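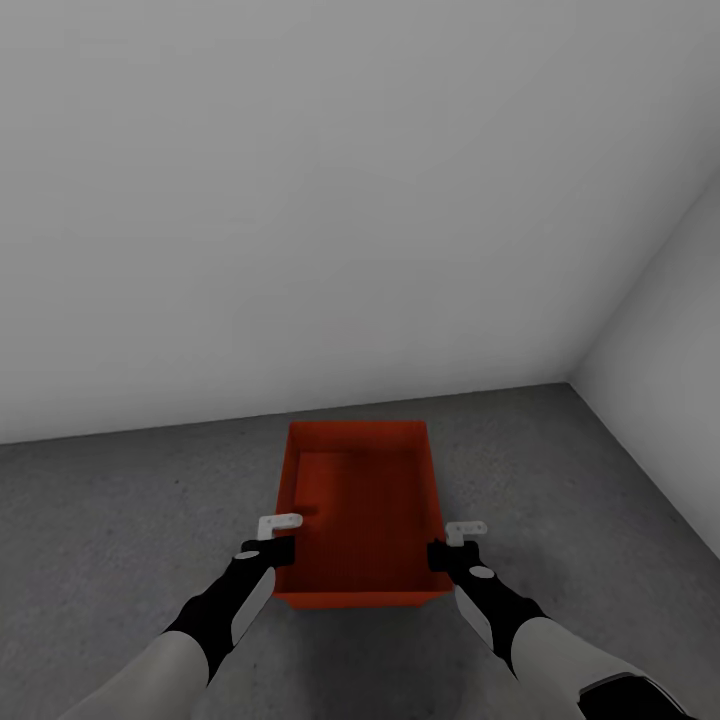 Collecting Two-Arm Tray Handling Demonstrations in Simulation
Project report, Pastum group
11 December 2020

1. Purpose

The Pastum project studies how a two-arm robot can learn to carry open containers from recorded demonstrations. A tray with a rim on each side is a convenient test object. It is too wide for one gripper to hold level, and a height difference between the two hands shows up at once as tilt. The task therefore forces the learning system to coordinate both arms.

Our part of the project was the data. The training code was written by last year's group and we changed it only where the file format required it. The report covers the simulated setup, the collection procedure, the filtering rules and one round of training used to check the recordings.

2. Simulation setup

All work was done in Prurnen, the physics simulator already in use in the department. The robot model is Hamdy, a two-arm upper body with parallel grippers. The base is fixed for the length of an episode. Each arm is commanded in joint space, and the grippers take a single opening value between closed and open.

The tray is a rigid body with low walls. Its mass is drawn from a narrow range at the start of each episode, and its position and heading are varied within the area both arms can reach. We kept the color the same in every episode. Changing it was on the original work plan, but early tests showed that contact errors were a much larger problem than visual ones, and the time went there instead.

Friction between finger and tray wall needed the most tuning. With the default value the wall slid out of the grip as soon as the arms lifted. With a high value the tray stuck to a finger after release and was dragged along during the retreat. The final setting is a compromise and still allows some slip when the grip is close to a corner.

Rooms are treated as scenery. They range from a bare space with a gray floor and pale walls to furnished living rooms. Scenery has no effect on the commanded motion, but it changes the lighting and the contrast between the tray and whatever lies behind it.

3. Collection procedure

Demonstrations were given by teleoperation. The operator holds a tracked controller in each hand, and the controller poses are mapped to gripper poses through inverse kinematics. An episode is divided into five phases: approach, grasp, lift, carry and release. The operator does not mark the phases during recording. They are added afterward by a script that reads gripper opening, contact forces and tray height.

Each operator practiced until they could complete the task several times in a row without dropping the tray. Practice episodes were stored in a separate folder and are not part of the totals.

The first sessions in August used a single fixed viewpoint. From that angle the operator could not judge the depth of the far rim, and many grasps closed on air or pushed the tray forward. We added a second viewpoint at head height, looking down along the forearms, and discarded the August recordings.

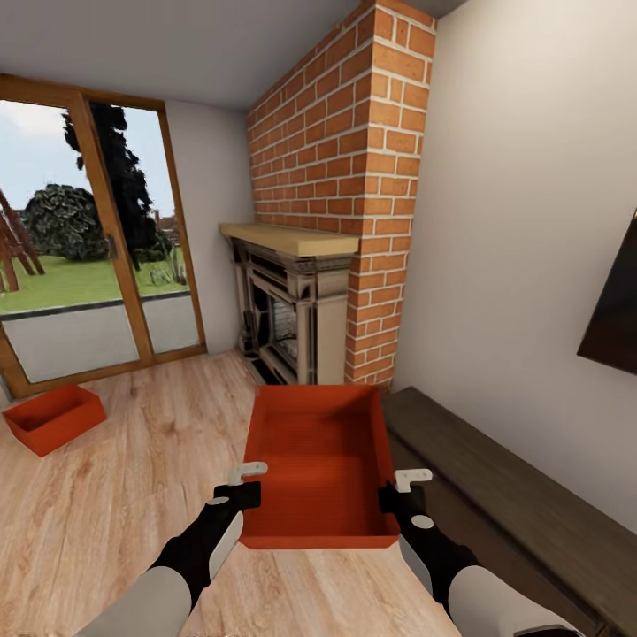 Furnished rooms required one further rule. Objects other than the carried tray are loaded as collision bodies, so a careless elbow can knock them or wedge against them. An episode in which an arm touches anything except the tray is flagged automatically and reviewed by hand. Light contact during the retreat was accepted; contact during lift or carry was not.

4. Recorded data

Each time step stores joint positions, joint velocities, commanded targets, gripper opening, tray pose and the rendered views. Tray pose is used for labeling and evaluation only and is hidden from the learner. Files are written in the Itar format, which keeps the views and the numeric streams under one clock. An earlier version of our recorder wrote them separately, and the two drifted apart whenever rendering slowed down.

Episodes attempted: more than 3000
Removed by the automatic filter or in review: 233
Held out for evaluation: 55
Episodes in the first training set: 1000

The remaining episodes were kept in reserve. Most removals had one of two causes — the tray left the reachable area before both grippers had closed, or one side of the tray slipped during the lift. A smaller group was removed for long idle periods in which the operator was adjusting the controllers.

5. Training check

A behavior cloning policy was trained on the first set with the settings inherited from last year. We treat this as a test of the data and make no claim about the method. The policy learned the approach reliably. Its typical fault was timing at the grasp: one gripper closed early, and the tray rotated away from the other. The same pattern is present in milder form in the demonstrations, where operators tend to close the dominant hand first.

To reduce it, we tried relabeling the closing command so that both grippers start at the later of the two times. Rotation at grasp became less frequent, at the cost of a short pause before the lift.

6. Open issues

The carry phase is underrepresented in the furnished rooms, because operators chose short paths there. Target positions should be assigned by the program in the next round. The friction setting should also be checked against a physical tray before any transfer is attempted. Finally, the phase script confuses release with slip when the tray is set down very slowly, and the affected episodes currently have to be corrected by hand.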